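Brever Residents > Newsletter > Spring odds and ends

The table that eats everything

I promised Verna Ambrose I'd write something useful about spring sorting for this issue, so I started with my own table. Big mistake! It's a lovely old thing, all orange grain with a dark knot at the front, and I'd half forgotten what the wood looked like. Clothes, a water bottle, the Canagan bag, post, a wicker basket – if it comes through our door, it lands there and stays.
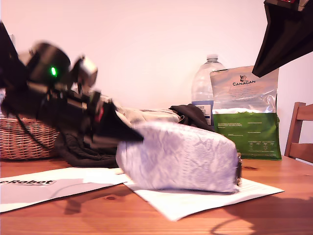
The lilac and white pouch, with plenty of company.

My rule this time was to do the fabric first. Black things in one heap for the wash, the grey cloth back to the kitchen, and then the zip pouch, which I've decided is for pens and nothing else (we'll see how long that lasts). After that came the paper, and I do find paper much harder, as I will stop and read it.

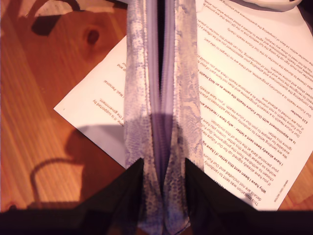
Pouch on top, small print underneath.

One sheet was the Our Future Health letter, the one with "Why have I been sent this letter?" in bold and a mention of a £10 voucher. It says it went to randomly selected addresses, so have a look through your own pile before you recycle the lot. Mine has gone in the basket marked "read properly".

Verna is saving clean bags and pouches for the Hivlow swap in June, and she'll take up to 70, zips working please. Drop them at hers any evening.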